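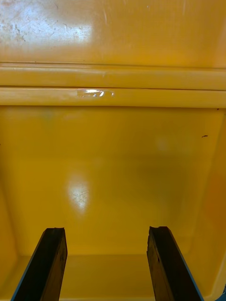

Igor Sadowski wrote to us after the Hollitz branch meeting in May to say that the delegate roll was the one part of Prernidico he'd have liked explained more slowly, and would we please do it with the steps in order. We're happy to, Igor, and thank you for the kind words about the rest of the guide.

4. Setting up the delegate roll

The roll is the list of people who may vote at your general meeting. You can build it any time after the branch secretary has opened the meeting record (see Section 3), and it's a pleasant enough job if you sit down to it with your membership book beside you.

4.1 Bringing in your members

1. Sign in as secretary and open Meetings, then Roll.
2. Choose Import Members and pick your branch file. Files of up to 1,000 names go in at one try; a bigger branch should split the file by ward.
3. Look down the Status column. Anyone marked Lapsed stays on the page in gray but can't be made a delegate.
4. Press Save Draft.

Note: Two members with the same name will both come in. Check their member numbers before you merge anything, please - a merge can't be undone.
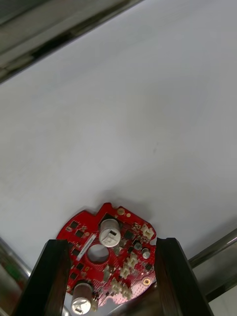 Figure 4-1. Round red circuit board.

4.2 Naming delegates and alternates

1. Enter the number of delegates your rules allow. The Irero branch, to give you an idea, has 52 delegates and a matching number of alternates, so its full roll runs to 104 names.
2. Tick each delegate, then use the Alternate box to pair that person with a stand-in.
3. If your rules set aside seats for the youth or women's wing, tick those first. The seat counter at the top of the page will go down as you work.
4. Press Check Roll. Any problems are listed in red, with a link to the member concerned.

Caution: Do not lock the roll until the notice period for objections is over. Once it is locked, only the district office can open it again, and they'll want a letter from you.

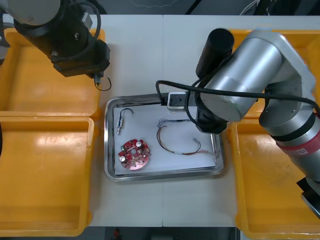
Figure 4-2. Circuit board, short cable and wiring harness on a steel tray.

4.3 Locking and printing

1. Choose Lock Roll and type your password a second time.
2. Print the sign-in sheets. They come out with 20 names to a page, in order of surname, and room for a signature beside each.
3. Print one extra set for the chair.

Note: Branches that share a hall, as Sriwong and Irero do, should put the branch name in the Header box before printing, or the sheets will look just alike on the door table.

If a delegate drops out on the day, leave the roll locked and go on to Section 5, Seating an Alternate.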